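From: Dace Kivi
To: Eltdale Household List
Subject: Re: Re: dish racks, and whether mugs go up or down
Date: 05/05/2020

Malsha Barua wrote:

> Hello all,
>
> We are moving into the smaller of the two flats over the bakery
> and the kitchen has one counter, which is shorter than my arm
> span. I have a Biltine folding rack that came with the place and
> has opinions about when to fold. Before I buy another thing:
>
> 1. Do people stand mugs upright to dry, or upside down? My mother
> says down, my husband says up, and they are both in the kitchen.
>
> 2. Is there any wire rack that holds plates AND mugs without the
> mugs sliding into the plates?
>
> 3. Does anyone dry glazed stoneware separately from plastic? I
> chipped the good bowl in March and would like to blame the method.
>
> Thanks,
> Malsha

Malsha,

Welcome to the one-counter life. I have been in it for eleven years and can recommend the heating bills.

I'll take your questions out of order, because the first one has ended friendships on this list and I want to get something useful in before the replies start.

On racks. The folding Biltine is a fine object for a picnic. I had one. It folded during a dinner for six, with the dinner plates in it, and I learned which of my guests were quick. Wedge a wooden spoon through the hinge if you must keep using it, but don't walk away from it. What I'd look for is a plain wire rack in one piece, with a higher back and a row of curved wires at the front. Mine is a Yeo, bought from the hardware store in Prindlow that also sells bait. It has outlasted two faucets.

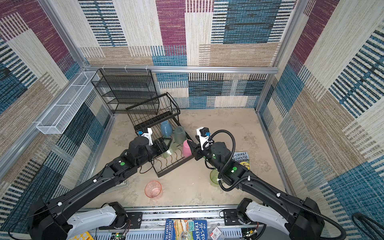
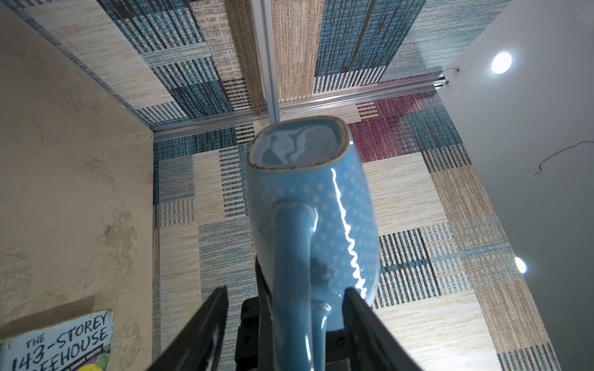 Your sliding problem comes down to where the weight goes. Plates want slots, and a slot only works if the plate is standing up in it. Lay a plate flat over the wires and you have built a small tray for water. Cups don't care about slots at all; they want a floor and something to lean on. The black rack has tall slats at the back and the plate arches down front, with a light blue plastic cup and a sage-green one next to it standing between the two, and that middle strip is where I put mine as well. Plates at the front, cups behind, cutlery anywhere you won't stab yourself reaching for it. If your cups still migrate, turn the handles so they hook over a wire. It looks fussy. I have stopped caring how my draining looks, and I'd encourage you to reach this stage early.

Do check that the rack sits level before you load it. My counter slopes toward the wall, thanks to a previous tenant and his theories, so everything in the rack used to creep backward overnight and I'd come down to find the cups in a huddle. A folded dishcloth under the two low feet cured it. If the rack has rubber caps on its feet, glue them on now, while you still have all four.

On stoneware and plastic together. I wouldn't lose sleep over a plastic cup leaning on a mug. The plastic will give. What chips glaze is other glaze, or the sink, or the faucet, which sticks out exactly as far as it needs to. The mug in the second picture, sky blue with the little pale dots, has the kind of rim I'd worry about: the glaze goes thin and brownish at the edge, and on mugs I've owned like that the edge was the first place to go. I had a brown one for years with a chip exactly where I drink from, and I kept using it from the other side until I moved it to pencils. So give the rims some air. A mug with a good thick handle is easy enough to place without knocking it into its neighbor, and I don't know why so many of the expensive ones come with a handle fit for a doll.

As for your bowl, I'd blame the method. It's cheaper than blaming a relative.

All right. Up or down.

I dry mugs upside down in the rack and right side up in the cupboard. Upside down they drain. Right side up in the cupboard they don't sit on their rims and they don't get that shut-in smell, like the inside of a thermos from a school trip. Plastic cups I'm less strict about. They come out of the sink with beads of water that hang on no matter what you do, and in the end somebody has to go in with a towel. If your husband wants his mugs upright in the rack, he can be the one with the towel. Your mother is correct, but I would not put that in writing where he can see it, and I notice that he may be on this list.

A few more things, as you're short of counter:

Get something on the wall. I have a long narrow basket screwed up beside the window for sponges, the bottle brush and the lids that fit nothing. It freed up a strip of counter wide enough for a cutting board. Mesh is better than solid, or you'll be growing things in the bottom of it.

Don't stack the rack higher than its own back. I know how it goes – the pan on the colander on the bowls, and everyone in the house admiring it and no one willing to take the first piece off. Two small loads beat one big one. I say this as a person with a saucepan currently balanced on a gravy boat.

Put a tray under the rack, but tip it out daily. I skipped a week once. There was a color.

And if you have cookbooks, keep them off the floor and away from the drip side. I lost the index of a very good one that way, so now I find the lentil recipe by memory and the pastry chapter by luck.

If you want to see the Yeo before you commit, come by; we are the green door past the post office, and I'll clear it first so you can see the wires. Bring a dinner plate with you. The arches are a little tight for anything deep, and my own plates are so mismatched that they won't tell you much about yours. I also have a spare set of rubber feet for the Biltine, if you decide to stay with it out of loyalty.

I can't help with the husband.

Dace

P.S. Whoever borrowed my long bottle brush after the jam swap, I would like it back, and I don't need to know what it was used for.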